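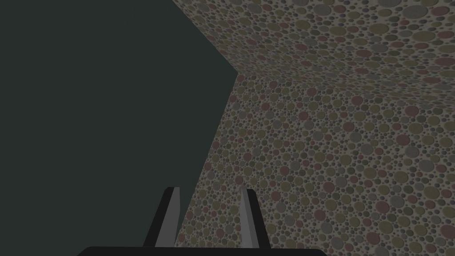
Bevan Ngata

Last updated: July
Print this page | E-mail this page

Quinlan is a home-built robot arm with a two-finger parallel gripper, made in a shared workshop and developed alongside a computer simulation of the same machine. The name covers both the arm and its simulated copy. The plans are kept with those of two related builds, Furance and Stimum, which use the same controller board.

Design

The arm has six joints driven by hobby servos, and a reach of 700 mm measured from the centre of the base. The gripper is a separate unit held on by four bolts. Its two fingers are narrow, flat blades that taper a little towards the tip, where the end is cut at a slight angle. In the simulation the outer faces are dark charcoal and the inner faces a lighter grey, so the gap between the fingers can be picked out when the gripper is viewed from behind.

On the real arm the fingers are cut from aluminium bar and lined with thin rubber. Early versions had printed fingers, which bent under load – the drawings for these are still in the plans but are marked as withdrawn.

Simulation

The simulated arm was written before any parts were cut. It is used to test the control program and to check that a planned movement does not drive the wrist into the bench. The view follows the gripper from just behind, with the base of the hand along the bottom.

Surfaces in the test world are kept simple. One is a plain dark grey-green with no markings. Another is covered in a dense speckle of round dots in olive, mauve, slate and tan on a greyish beige ground, laid over two planes that meet at a crease. The dots differ in size and are scattered without a repeating grid. A pattern of this sort gives a vision program plenty of points to follow from one view to the next, while a plain surface gives it very few.

The standard test set holds 3720 approach movements. Version two of the control program completed 3507 of them without a fault. Most of the remainder were stopped by the wrist joint reaching its limit.

Construction

The base and upper arm are birch plywood, glued and screwed. Assembly takes nearly 30 hours, much of it spent on wiring. The servos must be centred before the horns are fitted. Cables run inside the upper arm and outside the forearm, where they are held by clips.

Related builds

Furance is a shorter arm with four joints and no simulation. Stimum uses the Quinlan gripper on a sliding rail. A third design, Grillura, was begun in the same workshop and has a suction cup in place of fingers. Its plans are incomplete.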